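Tekcombe Home Dose Reminder - User Guide
Section 4: Setting up the medicine list and the family alerts

Written by Styliani Sotiropoulos. Checked by Dionysis Zacharopoulos.
Last changed: Thursday, February 15, 2024

Please finish Section 3 (charging and wireless connection) before you begin. You need the paper prescription or the discharge letter of the patient, and the phone of the person who will receive the alerts. 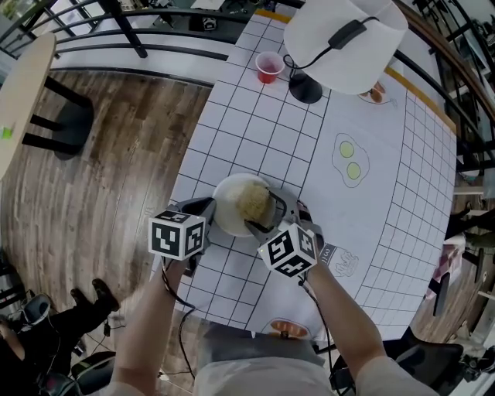
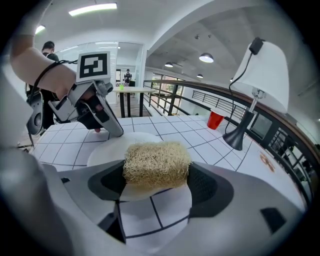
Noodles and a white plate on the table.

Reading time: 4 min

4.1 Entering the first medicine

1. Press the round button on the front until the screen shows HOME.
2. Choose Medicines, then Add new.
3. Type the name exactly as it is printed on the pharmacy label. If the label has two names, type the one in larger letters.
4. Enter the strength. Check the unit two times - mg and mcg look similar on the small screen.
5. Enter the number of tablets for one dose. For half a tablet, press the key marked 1/2.
6. Set the times of day. You can set up to 12 times for each medicine.
7. Press Save. The screen shows the whole entry again. Read it aloud with the label in your other hand, and then press Confirm.

CAUTION: The device reminds only. It does not know if a dose is safe, and it does not check one medicine against another. If the label and the discharge letter do not agree, do not enter anything. Call the pharmacist or the doctor first.

4.2 Medicines taken "when needed"

Painkillers, sleeping tablets and calming medicines are often prescribed in this way. Do not give them a fixed time.

1. In Add new, choose When needed in place of Times.
2. Enter the shortest time allowed between two doses.
3. Enter the largest number of doses in one day, as written by the doctor.
4. Press Save and Confirm.

When the patient or the carer takes out a dose, they press Taken. If somebody presses Taken too early, the device gives a long tone and the screen turns orange.

Note: The long tone cannot be switched off. You can make it lower in Settings, Sound, but not lower than level 2.

4.3 Adding a person for alerts

1. Open the Prakeo app on the phone of this person and choose Join a device.
2. On the device, choose Family, then Add person. A code of four digits appears.
3. Type the code in the app before 30 minutes have passed. After this time you must ask for a new code.
4. Choose what the person will receive: missed doses, early doses, changes in the list, or all of them.

We recommend that at least one person receives "changes in the list". In this way the family sees when an entry is edited, with the hour and the name of the user.

CAUTION: An alert is not an emergency call. If the patient is very sleepy, confused or breathes slowly, call the emergency number immediately and do not wait for the app.

4.4 The dose record

The device keeps the record for 14 days. Older days are erased without a warning, so please export them if you want to keep them.

1. Choose Record, then Export.
2. Enter the device PIN. The factory PIN is 1229. Please change it on the first day (see Section 6.2).
3. Choose E-mail or Print.

A carer can add a comment of one line to any dose, for example "refused" or "given by night nurse". Comments cannot be deleted later. If you made a mistake, write a second comment under the first.

Note: If the patient goes to the hospital, press Pause in the HOME screen. When the patient returns, compare the complete list with the new discharge letter before you press Continue. Doses are often changed during a stay.

4.5 If something does not work

Code not accepted: check that the phone shows the correct date and time.
No tone at dose time: look if the device is on Pause.
Screen shows E3: the list is full. Delete the medicines which are stopped.

Continue to Section 5, Filling the tray.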